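**Status:** open, waiting on vendor
**Product:** Hukley label printer, network model
**Site:** Gosselin warehouse, packing area

Printer drops off the network after 30 minutes idle. The queue on the Rolach print server shows "offline" and jobs stack up until someone power cycles the unit. First reported in June, after the switch replacement.

Ping fails once the printer sleeps. The link light on the switch port stays green. Swapped the patch cable and moved to port 11, same result. DHCP lease is valid and the reservation matches the MAC address on the config label.
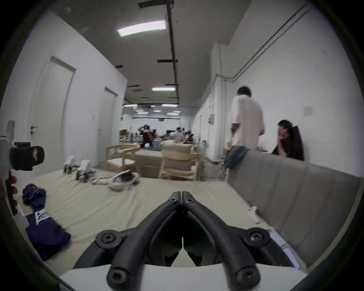
Disabled Energy Efficient Ethernet on the port. The printer then stayed reachable through one idle period and dropped during the next. Set the sleep timer to "never" in the web interface, but the value reverts after a restart.

Firmware is version 4. Release notes for the next version mention a fix for settings not being saved. Update file requested from Jovham support.

Workaround: scheduled task on the print server sends a status query every 11 minutes. No drops logged between 08:00 and 16:30 with the task running. Leave it enabled until the firmware is installed, then retest with the task off.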